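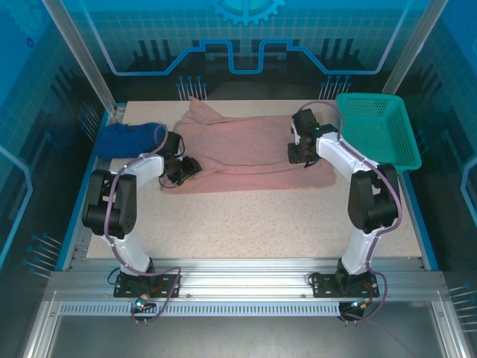
Pink cloth before folding, with a folded dark blue one at the back left and a mesh basket at the back right.

Flat Work

A towel leaves the dryer with no useful shape. Its corners are hidden, one end is usually twisted, and the fabric holds creases set while it cooled. Folding is the short second half of the job. The first half is finding two adjacent corners.

Keegan Tremblay, who ran the linen room at the Dratulham hotel for 4 years, teaches the work in a fixed order. Untwist the bunched end first. Pull the cloth away from the body until the far hem lies straight, then smooth from the center outward with the flat of the hand. Fold in half lengthwise, in half again, then in thirds. Cotton terry tolerates an error of half an inch at the hem. Thin woven cloth does not, and the error doubles with each fold.

Surface matters more than most households assume. A polished counter lets light fabric slide, so that smoothing one side drags the other. A bedspread grips too hard. Tremblay prefers a matte, hard top set at hip height, with the basket at a back corner and finished pieces stacked at the opposite one, leaving the middle clear.

Kelechi Iyamu, who manages laundry for the Lachance guesthouses, handles 1,000 pieces in a busy December week and folds colors in batches, dark first. Lint shows on navy, and she wants it off the table before pale items come down. Her baskets are all perforated. Solid tubs trap moisture from pieces taken out early, and at 70 percent humidity a damp hem will sour a whole stack by morning.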